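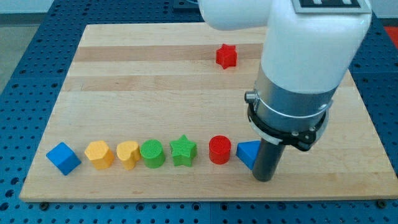 ## Two lenses for copying old slides

I finally finished my father's slides in June, 2,552 of them, and used two lenses along the way. The first 500 were done with a Petrenko 55mm macro on a short tube. The rest went through a Pernine 75mm enlarging lens, reversed on a bellows.

The Petrenko is easy to focus and sharp in the middle. At f/8 the corners go soft, and stopping down to f/16 dulls the grain everywhere. The Pernine is flat from edge to edge at f/5.6. It has no focus ring, so I moved the whole camera on the rail and checked at full magnification every time I changed mounts. Cardboard and plastic mounts don't sit at the same height.

Nathalie Li asked about color. The Pernine is slightly warmer, and one custom white balance off the bare light panel took care of it.

I haven't redone the first 500 yet.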